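In Defense of the Boring Packed Lunch

I have eaten the same lunch at work for most of the last 14 months. Rice, beans, whatever vegetable was going soft in the drawer, and a spoonful of hot sauce if I remembered it. People have opinions about this. I have opinions right back, so I'm writing them down.

When I started at my job in Estthorpe, I bought lunch every single day. There's a sandwich place called Bucur two doors down from us, and I want to be clear that I love Bucur! The bread is great and they put pickles on everything without being asked. But one October evening I sat down with my bank statements, the way you do when the car needs new brakes, and added up what I'd spent there since New Year's. It was over $1,000. On sandwiches. I ate a good half of those at my desk while reading email, and I couldn't have told you an hour later what was in them.

So I quit, more or less. I cook a pot of something on my day off, split it up, and carry it in. That's the whole system. I tried the fancy version first, of course. I signed up for a meal planning app called Jamiver that wanted me to make a different lunch every day with 60 separate ingredients on the shopping list (one of them was sumac, and I still have the sumac). I lasted two weeks and threw away a lot of wilted cilantro.

What I'd argue is that lunch doesn't need to be interesting. Dinner can be interesting. Dinner is when I have a stove and a glass of wine and time to burn the garlic and start over. At noon I'm hungry, I've got a meeting coming, and I want food I already know I like. My grandmother ate a cheese sandwich and an apple every working day of her life and I never once heard her complain that she was in a rut.

The usual objection is that packing lunch makes you antisocial – everybody else goes out and you're stuck inside with your tub. I worried about that too. But the people who bring food end up sitting together, and it's a nicer hour than standing in line. I've learned more about my coworkers over leftovers than I ever did on the sidewalk outside Bucur. I've also traded half my beans for some truly excellent dumplings, so I came out ahead there. 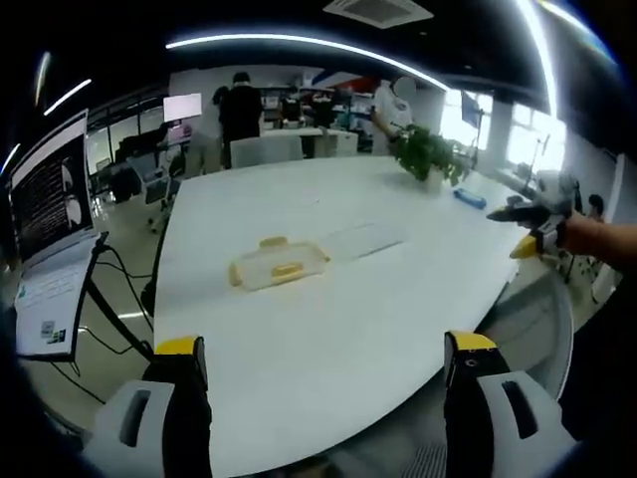 Now, containers, because this is where people give up. Get one with a lid that clips down. I don't care what it costs, within reason. I used the flimsy kind for years and had soup in my bag, soup on my bus pass and once, memorably, soup in a library book from the Holiseck branch. They were nicer about it than I deserved. Clear ones are better too, so you can see what you've got before you open it up at noon and find last week's.

I still buy lunch now and then. If it's raining or I've had a rotten morning, I go get the turkey with extra pickles and enjoy every bite, which I never did when I was having it daily. The rest of the time it's rice and beans. Tomorrow there might be a carrot in it.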